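Section 2: Planning and Budgeting Before You Order

I wrote this part of the guide for anyone at Warum who has been handed a budget line that says "sorting arm" and a deadline in December. I've been through it for our own bench, and I made enough mistakes that you might as well use them. Read the whole section before you ask for a quote. The bolting down and wiring are in Section 3.

Before you start

You'll need a tape measure, the floor plan of your room, a copy of the cost sheet (Appendix B) and a sample of whatever you want sorted. Bring real items! I started with nice clean test blocks, and they told me nothing useful about a squashed can.

2.1 Work out what the arm has to do

1. Write down every item type the arm will pick up. Be boring and specific: "plastic bottle, empty, lid off" is better than "plastics."

2. Weigh the heaviest one. Add the weight of the gripper and its mounting parts. Compare that total with the payload figure on the data sheet.

3. Measure from the arm's base to the far corner of the farthest bin. Measure to the back inside corner, down at the bottom, because sooner or later that's where something will roll.

4. Decide how many items you need moved in a shift. Our goal was 100, which is tiny, and it let me skip the faster arm and spend the difference on a better gripper.

Note: Payload and reach are usually quoted separately. Ask the supplier for the payload at full reach, in writing.

2.2 Fill in the cost sheet

1. Enter the arm and controller on line one. This is the number everyone in the meeting will remember, so please don't let it stand alone.

2. Enter the gripper, plus one spare set of fingers.

3. Enter the hose, cable and clamps. I left this line blank the first time (oops) and ended up adding $1,042 to the order after it had been approved.

4. Enter the table. It has to be stiff, and it has to be big enough for the base and all the bins together.

5. Enter bins and signs. These are cheap, so buy extras of the same model. If a bin gets replaced with a taller one, you'll be teaching the positions all over again.

6. Enter training hours. I budget 18 per operator, and I count their regular work as lost for that time.

7. Enter guarding or sensors, as called for by your risk assessment. Leave the line open until the assessment is finished.

Caution: Don't trim line seven to make the total fit. If the money is short, put off the purchase.

2.3 Compare quotes

1. Get 2 quotes at minimum. Ours came from Evon and Tang, and they were laid out so differently that I had to copy both into the cost sheet before I could compare a thing.

2. Check whether delivery, setup and the first service visit are included.

3. Ask how long a replacement gripper takes to arrive. Write the answer next to the price.

4. Ask to see an arm of the same size at work before you sign. I went to the open day at the Wurninia site, and half an hour there changed my floor plan more than a month of reading had.

2.4 Plan the space

1. Mark the full sweep of the arm on the floor plan, including the elbow and the hose. The hose needs room of its own - it can arch well up above the arm, and a low shelf or lamp will catch it.

2. Set the bins on the table where you expect to use them and put the signs on the front, facing the people who'll be reading them.

3. Mark where visitors will stand. People love to watch these things and they will come right up to the table if you let them, so draw the line on the plan now and pay for the floor tape now too.

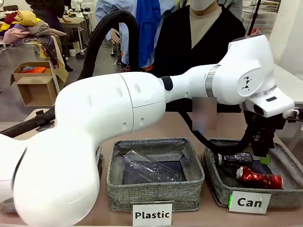 Written by the bench coordinator, Warum
Last revised November 10, 2021

With "Plastic" and "Can" bins side by side like these, one arm covers both, and you only pay for one gripper. Look at how much of the table the arm takes up before you settle on a table size. I'd also allow for the cable that hangs down by the gripper: measure its loop at the lowest point and make sure it clears the bin rims in every position you plan to use.

Caution: Never route a cable by hand while the arm is powered.

2.5 Get sign-off

1. Attach the cost sheet, both quotes and the marked floor plan to the request.

2. Add your sample item list from step 1 of 2.1.

3. Send it in before the December cutoff. Requests that miss it go into the next budget year.

4. Keep a copy of everything with the bench logbook. You'll want the reach measurements again in Section 3, when you mark the bolt holes.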